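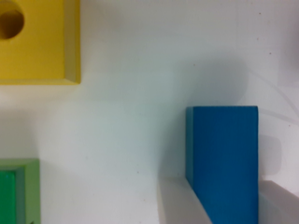

Yellow, green and blue wooden blocks on the white surface, Table 2.

BROMNESS PLAY ROOM -- TOYS AND TABLES INSPECTION
Area: block corner and Tables 1 and 2
Month: December
Started: 8:15, before opening
Set inspected: Kpodo wooden blocks, mixed colors

Result codes: OK / Watch / Fix / Remove

1. Blocks, general

1.1 Surfaces free of splinters, cracks and raised grain
OK
Comment: Checked by hand, all faces, bare fingers. Fine grain can be felt on the tall blue blocks, running lengthwise. No lifting. Grain that can be felt but does not catch a cotton cloth is acceptable.

1.2 Edges and corners
Watch
Comment: Two green blocks have corner dents from being dropped. Dents are rounded and do not catch the cloth. Recheck next month. Sand only if a fiber stands up.

1.3 Paint and stain
OK
Comment: Damp white cloth rubbed on each color, no transfer. Bevels on yellow and green are a different shade from the faces. Do not record this as wear.

1.4 Holes
OK
Comment: Yellow blocks with a round hole: probe for packed clay, crumbs and loose fibers. Clay removed from one. Use the blunt wooden pick, not a screwdriver. Finger entrapment gauge applied, passed.

1.5 Recessed faces
Fix
Comment: Dirt line in the inner corner of the green rims. Soft brush, then wipe. Done during the inspection. Previous cleaning was a flat wipe only, and a flat wipe does not reach the step.

1.6 Small parts
OK
Comment: All blocks too large for the small parts cylinder. No broken pieces found in the bin.

1.7 Stability of tall blocks
OK
Comment: Blue blocks stood upright on Table 2 and tapped at the top. No rocking. If one rocks, check the base for swelling before blaming the table.

2. Tables

2.1 Top clean and dry before use
Watch
Comment: Small dark specks on the white top of Table 2. Try the Verex cleaner at normal dilution first. No abrasive pads. If specks stay, note their position on the table sheet so they are not reported again as new.

2.2 Top level, no rocking
Fix
Comment: Table 1 rocks at the window end. Foot adjusted half a turn, locknut tightened. Table 2 OK.

2.3 Edge trim secure
OK
Comment: None loose.

2.4 Fasteners underneath
OK
Comment: Full set present on both tables. One was finger-loose on Table 1, tightened.

3. Storage

3.1 Bin free of sharp edges and debris
Remove
Comment: Clisell bin 13 has a split at the handle. Taken out of service and tagged. Blocks moved to the spare bin -- label still to be made.

3.2 Shelf height and load
OK
Comment: Heavy bins on the bottom shelf. Keep tall blocks flat in the bin, below the rim.

3.3 Blocks dry before storage
OK
Comment: Air dry for 20 minutes after wiping, longer for the ones with holes. Do not soak. Do not put on the heater.

4. Open actions

Replace bin 13.
Label spare bin.
Recheck dented green blocks, item 1.2.
Add the soft brush to the Friday cleaning kit.
Table 2 specks: clean and report back on this sheet.

Block corner may be used. Table 1 may be used.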